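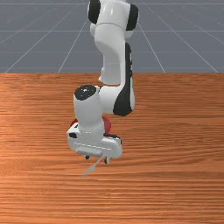 Karnumdale Garden Society
Outdoor Pond Inspection Checklist - Fish, Water and Equipment

Site: Cosham pond, lower lawn
Capacity: 2,568 gallons
Inspection month: July

1. Water level within two inches of the overflow
Satisfactory. Topped up through the dechlorinator.

2. Ammonia and nitrite at zero
Satisfactory. Both tests were repeated at the filter outlet with the same result.

3. Pump and filter
Action required. The pump is rated at 800 gallons per hour and is running well below that figure. Intake sponge to be rinsed in pond water. Tap water must not be used.

4. Electrical supply and ground fault outlet
Satisfactory. Outlet tripped and reset correctly. The cover on the Gilmartin junction box is missing one screw.

5. Netting and edge stones
Action required. One stone beside the shallow shelf moves underfoot. Visitors are to be kept off that side until it is reset.

6. Condition of fish
Satisfactory. No clamped fins, white spots or gasping at the surface. Two koi have old, healed scale damage.

7. Quarantine tank (300 gallons)
Not in use. Lid fitted, heater unplugged. Nets must be disinfected before the Clindov stock arrives.

8. Feed storage
Unsatisfactory. The open bag was past its date and has been discarded. Feed is to be kept in the sealed bin - the shed shelf is too damp.

Items 3, 5 and 8 are to be corrected within 5 days and entered in the pond log.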